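Galería del proyecto Stodska: manipulación de envíos flexibles con robot humanoide

Laboratorio de Manipulación Dirnbridge
Publicado el 3 de marzo de 2020

El proyecto Stodska estudia la clasificación de paquetes flexibles mediante un robot humanoide dotado de dos brazos y manos de varios dedos. La presente galería reúne imágenes del puesto de ensayo y resume el método empleado en la fase de recogida de demostraciones, así como los resultados que el equipo considera suficientemente consolidados para su difusión. El informe técnico completo, redactado por Nelli Niskanen y Adelmo Villa, se encuentra en revisión interna y se incorporará a esta misma página en junio.

La investigación parte de una dificultad conocida en la logística de pequeño volumen. Las cajas rígidas conservan su geometría durante el agarre y admiten una planificación relativamente sencilla. Las bolsas de envío, por el contrario, se pliegan, se arrugan y ocultan parte de su propia superficie, de modo que una misma bolsa puede presentar contornos muy distintos entre un intento y el siguiente. Los modelos entrenados únicamente con imágenes tomadas desde la cabeza del robot tienden a fallar en los últimos centímetros de la aproximación, cuando la mano tapa el objeto que debe sujetar.

El planteamiento de Stodska consiste en combinar la vista de la cabeza con la de dos cámaras situadas en las muñecas y en aprender, a partir de demostraciones teleoperadas, qué vista merece mayor peso en cada tramo del movimiento. La arquitectura recibe en el proyecto el nombre de Galell. Fue propuesta por Urho Vuorinen como extensión de un trabajo anterior del laboratorio sobre piezas textiles.

Vista de muñeca y tramos no informativos

La cámara de muñeca acompaña a la mano durante todo el recorrido. En los movimientos amplios, su orientación cambia con rapidez y el campo visual puede quedar ocupado por los dedos, el techo y la ventana.

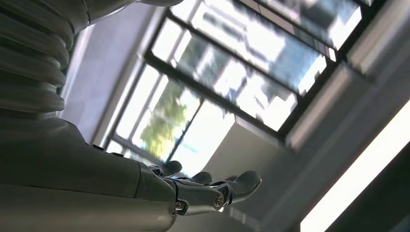 El tratamiento de estos tramos fue una de las primeras decisiones metodológicas del equipo. Una opción habitual es eliminarlos del conjunto de entrenamiento por considerarlos carentes de información útil sobre la tarea. Los ensayos preliminares aconsejaron conservarlos. Al suprimirlos, el modelo perdía la continuidad temporal entre la retirada del brazo y la siguiente aproximación, y asignaba a la vista de muñeca una confianza excesiva en situaciones en las que esta no contenía ningún paquete.

En la versión actual, los tramos se mantienen íntegros y Galell estima para cada instante un coeficiente de fiabilidad por cámara. Dicho coeficiente no se anota manualmente. Se obtiene por comparación entre la acción que el modelo predice con todas las vistas y la que predice cuando se le retira una de ellas. Hilkka Lahtinen dirigió la validación de este procedimiento y fijó los criterios de exclusión de las demostraciones defectuosas, limitados a pérdidas de sincronía entre cámaras y a interrupciones de la teleoperación.

El conjunto de datos de esta fase consta de 400 demostraciones completas, de las cuales 135 se reservaron para evaluación y no intervinieron en ningún ajuste del modelo. Participaron seis operadores, todos ellos con formación previa en el sistema de teleoperación. El reparto entre entrenamiento y evaluación se efectuó por sesiones completas, a fin de evitar que secuencias consecutivas de un mismo operador aparecieran en ambos grupos.

Contenedores y sacos tejidos

Junto a las bolsas de envío, el protocolo contempla el trabajo en torno a sacos tejidos de mayor tamaño. Su interés para el estudio reside en la deformación bajo su propio peso y en la oclusión que provocan cuando sobresalen del carro. El modelo debe distinguir entre la superficie del saco y los elementos rígidos próximos, en particular los rieles y paneles verdes, con los que el antebrazo no debe entrar en contacto.

Eero Lappalainen elaboró para este fin un modelo de colisión simplificado que trata los sacos como volúmenes de contorno variable y el carro como estructura fija. La distancia de seguridad se aplica solo a esta última. La restricción contraria, ensayada al comienzo del proyecto, impedía a la mano acercarse lo suficiente al contenido y obligaba al operador a intervenir con frecuencia.

Carro verde con dos sacos blancos tejidos, junto a la ventana, y brazo gris del robot en la parte superior.
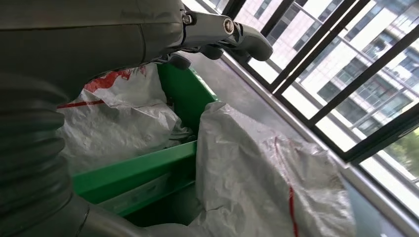

Puesto de pesaje y transporte

La tarea de referencia se desarrolla sobre una mesa de color verde oscuro contigua a una cinta transportadora. El protocolo define el trayecto de una bolsa desde la caja hasta la cinta, con una escala intermedia en la báscula. Cada trayecto se divide en cuatro fases: localización en la caja, agarre, depósito sobre la bandeja de pesaje y traslado a la cinta. La evaluación se realiza fase por fase, y un error en cualquiera de ellas invalida el trayecto completo a efectos del resultado final.

El depósito sobre la bandeja exige una atención específica. Una bolsa que descansa en parte fuera de la superficie de pesaje puede parecer bien colocada desde la cabeza del robot. La vista de muñeca permite corregir la posición antes de abrir los dedos, siempre que el modelo reconozca en ese momento que dicha vista es la más fiable.

Los resultados obtenidos con el grupo de evaluación respaldan la hipótesis de partida. Galell superó a la variante de cámara única en las cuatro fases, con la diferencia más marcada en el agarre dentro de la caja. En el traslado a la cinta la mejora fue menor, resultado coherente con el hecho de que la vista de la cabeza rara vez queda obstruida en ese tramo. El equipo no ha observado una ventaja clara frente a la fusión de cámaras con pesos fijos cuando la bolsa se presenta extendida y sin pliegues.

Persisten dos limitaciones. La primera afecta a las bolsas plegadas sobre sí mismas, en las que el modelo confunde en ocasiones el borde del pliegue con el borde exterior. La segunda se refiere a la iluminación: los reflejos sobre el plástico y sobre el metal de la bandeja modifican el coeficiente de fiabilidad sin que haya cambiado la posición de ningún objeto. Ambas cuestiones se abordarán en la siguiente fase, para la que se han previsto ocho configuraciones de luz.

Caja verde, báscula electrónica con la bandeja libre y bolsa gris sobre la cinta, entre las dos manos del robot.

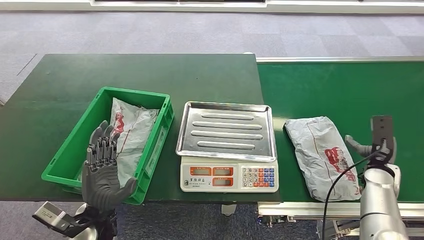

Equipo y responsabilidades

Dirección científica: Nelli Niskanen
Arquitectura del modelo: Urho Vuorinen
Validación y protocolo de datos: Hilkka Lahtinen
Modelo de colisión: Eero Lappalainen
Teleoperación e informe técnico: Adelmo Villa

Agradecimientos y uso de las imágenes

El proyecto Stodska se desarrolla con el apoyo del programa Ahonen de investigación aplicada. El Laboratorio de Manipulación Dirnbridge agradece a los operadores su dedicación durante las sesiones de recogida de datos.

Las imágenes de esta galería pueden reproducirse con fines docentes y de investigación, con mención expresa del laboratorio y del proyecto. Para otros usos se requiere autorización previa por escrito. Las solicitudes de acceso al conjunto de demostraciones se dirigirán a la dirección científica, con indicación de la institución solicitante y una breve descripción del trabajo previsto.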